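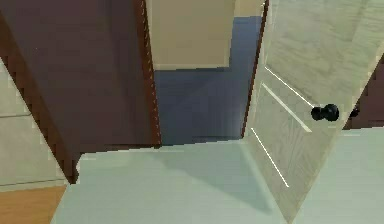 Prundberg to Home Robot Makers: Show Us a Finished Chore

OLMEDO, May — Prundberg, the household product testing group, today released its first review of chore robots and advised shoppers to keep their money in their pockets for now.

The review covers two systems, Iner and Flarkari. Each was given 1000 attempts in simulated homes at jobs most people do half awake: going from one room to the next through a door, bringing a bottle from the dining table, picking something up off the sofa. Neither finished enough of them to earn a passing grade.

"A simulated house is the easy version," said Elba Gallardo, who led the review. "There's no dog in it and no mail on the floor. If a machine can't get through a door in there, I don't want to hear that it will be folding my shirts by Christmas."
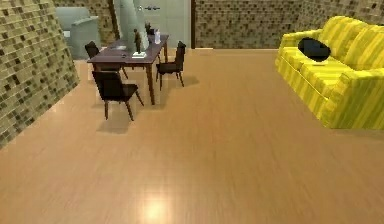 Simulated living and dining room used in the Prundberg review.

Doors caused the most trouble. Both systems often reached the knob and then stopped, or opened the door and failed to move past it. Tabletops came next, with small items knocked over while the machine went after a larger one.

Prundberg does grant that both systems crossed open floor well. Gallardo was not impressed. "So does a vacuum," she said. "People are being asked to pay for hands."

The group will repeat the door tests on real machines, with 200 attempts for each system, and will publish the failures along with the successes. Makers who want their products included must agree to those terms before testing starts.

The full review is available on request from the Prundberg press office in Olmedo.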